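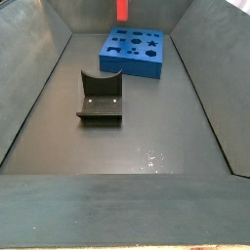

Re: [kvam-parents] Toy swap, round two?

> Has anyone got a date in mind for the spring swap? We have two
> bins of toddler stuff taking over the hallway and I'd rather not
> haul it all to the thrift store. Also, do puzzles with missing
> pieces count or is that rude?

Hi all,

I'm up for a Thursday in March if the Kvam room is free, say 4 to 6 so people can come straight from pickup. Last fall we had 13 families and ran out of tables, so please bring a folding one if you've got it!

On puzzles: I say bring them, just put a sticky note on the box (one of mine is down 8 pieces and my kid still does it every single week). Same goes for shape sorters and stacking toys. Somebody always has a stray star or triangle in a drawer that fits.

Things I'd skip this time – car seats, anything with a battery door that won't close, and stuffed animals, because we ended up with a mountain of those and they lived in my trunk until New Year's.

We're looking for rain boots, size 8, and a balance bike. I have a big bag of board books to trade, and a play tent (no poles, sorry).

Can someone else do the flyer?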